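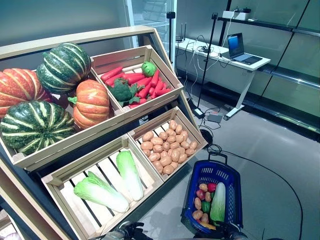

Display crates with pumpkins, squash, carrots and potatoes.

To: Lovuvville Growers and Market Stallholders list
From: Market Office, Lovuvville
Subject: Re: Winter storage space at the Cedari building

Dear members,

The Market Office has received several replies to the notice on winter storage and wishes to answer the most detailed of them on the list, as the same points were raised by others. The earlier message is quoted in part.

> We have rented two bays at Cedari for the past three seasons and
> would like to keep them. The notice says that bays will now be
> given out by crop. Our squash and potatoes have always been kept
> side by side. Does this mean we must split our stock between two
> rooms and pay twice? We would also like to know who holds the key
> after 6 p.m., and whether the loading door on Plidska Road will
> be repaired before the first frost.

On the first point, members will not be charged twice. The fee is set by floor area, and a stall that needs half a bay in each room will pay for one bay. The division by crop was adopted after last winter, when a single temperature was kept throughout the building. Potatoes and carrots keep best in the cold, damp conditions of the north room. Pumpkins and winter squash need a warmer and drier place, with good air movement, and will go in the south room. Onions may also be stored in the south room, on the upper racks only.

The building has 33 bays in all. Present tenants have first choice until the end of September, after which any open bays will be offered to members on the waiting list in the order in which they applied. Please do not move stock in before your bay number has been confirmed in writing.

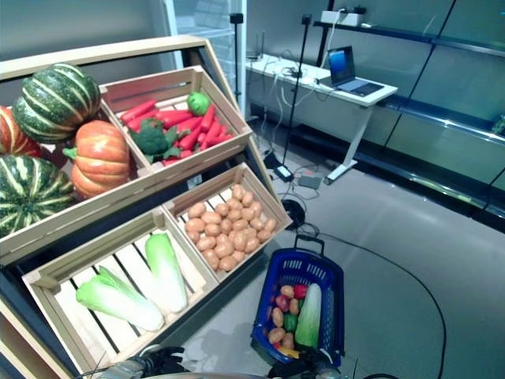 Striped squash and orange pumpkins beside a crate of carrots.

On the second point, the evening key is held at the Llewellyn Street office until 9 p.m. Members must sign for it and return it the same night. Copies may not be made. Two keys were not returned last season, and the cost of changing the lock was charged to the general fund.

On the third point, the loading door will be replaced in October. The work will cost around 4000 dollars and has been approved. While it is under way, deliveries must come through the side entrance, where the ramp is narrow and will not take a pallet truck. Members with heavy loads are asked to bring them in before the work begins.

Squash should be cured before it is brought in. Any fruit with a broken stem or soft spot should be kept out of storage and sold first. Bays will be inspected every 5 days, and spoiled stock will be removed at the tenant's expense.

Requests for bays should be sent to the Market Office directly and not to this list. Please state your stall number, the crops to be stored and the floor area needed.

Market Office
Lovuvville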